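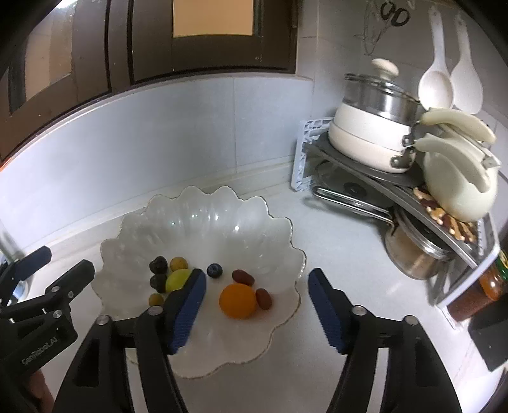

Fruit bowls back on the counter at Barrios kitchen

Print | E-mail this story

Wednesday, 4:15 p.m.
Staff report

CLIRNECK - Fruit is back at the Barrios shared kitchen. The bowls went out again this week after a break of 2 months, and anyone who signs in to cook can help themselves. No charge, no punch card.

The kitchen stopped putting fruit out in spring when the old supplier quit the route. Morus, the produce stand by the bus loop, has picked it up. Small weekly box, whatever is ripe. Drop-off is before the morning cooks get in.

Money comes from the July rummage sale. It cleared $2000, most of it set aside for a new oven door and the rest for fruit through the fall. The kitchen says that should cover it if prices dont jump.
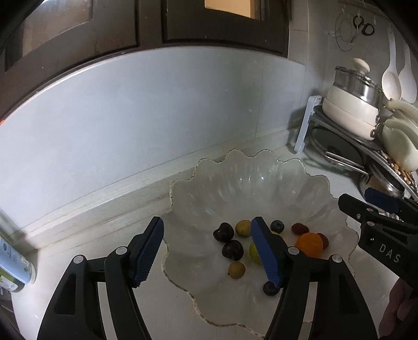
Small fruit is the plan for now, the kind you can eat standing up while something boils. Less cutting, fewer knives in the sink, and less of it going brown on the counter. Blueberries are in the mix, with something bright orange next to them for color, and the big scalloped bowl leaves plenty of room around everything. Bigger stuff like melon goes straight to the Friday soup lunch, where there are hands to cut it up.

The bowl with the wavy gold-brown edge was a donation, by the way. Came in a box of kitchen things from a house clearance in Stornero, along with a colander and a stack of pie tins. It is hand wash only. Please do not put it in the dishwasher, the last nice one came out chipped.

Regulars had been asking. The comment sheet by the door had fruit on it more than any other request, ahead of sharper peelers and a second kettle. (The kettle is still being looked at. The peelers are ordered.)

A few house rules, same as before. Wash your hands first. Take what you will eat there, not a bag to go. Pits and stems go in the compost pail, not the sink, the drain was snaked twice last winter. If something looks soft, pull it out and leave it in the jam tub in the fridge. The jam group meets when the tub is full and has room for 5 more people, no experience needed, bring an apron and a clean jar.

Cooks with allergies should check the list taped inside the pantry door. It gets changed when the box comes in. Dried fruit and nuts will not share a bowl, that was a complaint last year and it has been fixed. 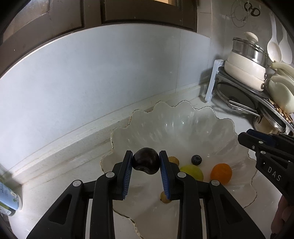 Hours and sign-in

Kitchen opens 8 a.m. weekdays, side entrance. Sign in at the desk, first time cooks need the short safety walk-thru. Fruit goes out once the counters are wiped down and gets put away at closing.

Extra fruit from backyard trees is welcome, rinsed, in a paper bag with the date on it. Leave it at the desk.

Recent items
- Rummage sale draws 100 to Clirneck lot
- Morus stand adds evening hours
- Stornero road work moves to north end
- Soup lunch needs bowls and ladles

Print | E-mail this story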